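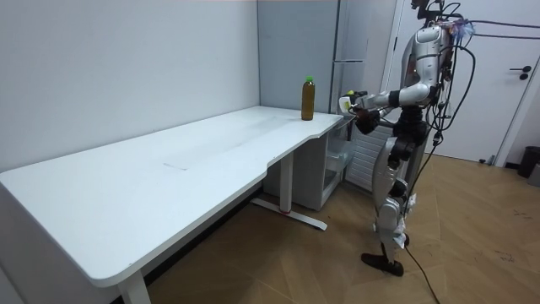
Jato at the long desk, arm extended over the far end.

From: Kelly Amaral
To: shared-equipment list
Date: 11/24/23
Subject: Re: Plerneck hire offer for the Jato humanoid, terms and handling review

Dear members,

Thank you to those who replied to the Nyitrai site's message, which is quoted below for those who joined the list after it was sent.

> The Nyitrai site has received an offer from Plerneck for the hire of
> the Jato humanoid, with hands, operator training and a support line.
> The minimum term is 13 weeks. Before we reply, we would be grateful
> for the following:
>
> 1. Whether the unit can work at ordinary office furniture, or whether
> Plerneck's own bench (the Vuditz) has to be hired with it.
> 2. What the support line covers, and during which hours.
> 3. Whether the hands are suited to drinks bottles and similar items.
> Most of our requests concern these.
> 4. Who bears the cost if a hand is damaged in normal use.
>
> We do not need a full technical report. A plain account from a site
> that has had the unit in a room would be enough.

The review is not finished, and what follows should be read as an interim reply. The full paper will be sent to this list when the remaining items have been agreed with Plerneck.

Furniture

The Vuditz bench is listed in the offer as recommended. It is not a condition of hire, and Plerneck has confirmed this in writing. Our review is being carried out at a white office desk with rounded corners and a shallow curve cut into the front edge. The unit stands on the floor at the narrower end. Sites should measure the height of their own desks and send the figure to Plerneck before signing, as the arm positions are set up for one height and a later change is charged as a visit.

Space and cabling

The offer document gives the floor area needed for the unit but makes no allowance for cables. Members should allow for it. On our unit they leave the head, back and shoulders in long loops, and one hangs down past the legs and runs across the floor. A site with a narrow room, or one in which the door has to stay in regular use, should ask for the cable plan in advance. We have asked Plerneck to add it to the standard papers.

Handling of bottles

This was the question raised most often in replies. The work consists of holding and placing plastic drinks bottles at the end of the desk. The hand has several fingers and takes a bottle upright, with the fingers curled downwards. We are not yet in a position to give a success rate and would ask members not to quote one on our behalf. The trial sheet has 209 entries to be completed, of which 69 concern bottles, and the results will be given in full with the paper. 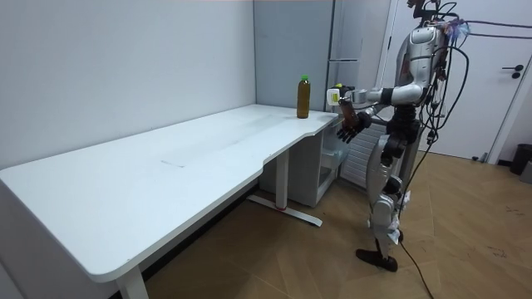
Support line

The support line is open on working days. Calls are answered in order of receipt and there is no separate number for urgent faults. Under the standard terms a visit is made within five working days of a fault being accepted. The terms do not say what "accepted" means, and we have asked for the wording to be made clear. Sites that signed before September are on older terms and should check their own copy.

Damage and wear

Normal wear to the fingers is covered. Damage from liquids is excluded, and the exclusion is drawn widely enough that a leaking bottle could fall within it. Members who intend to use filled bottles should ask for this clause to be changed before signing. Plerneck has told us that it will consider such requests site by site.

Training

Two members of staff may be trained under the basic hire. Further places are charged. The training is given on site and requires the room to be free for the whole day.

Replies

Comments on any of the above should be sent to the list, so that they can be included in the paper. Questions about prices should be sent to me directly, as the figures in the offer were supplied to each site in confidence.

The Nyitrai site has asked Plerneck to hold its offer open while the review is completed, and this has been agreed.

Yours faithfully,

Kelly Amaral
Shared Equipment Office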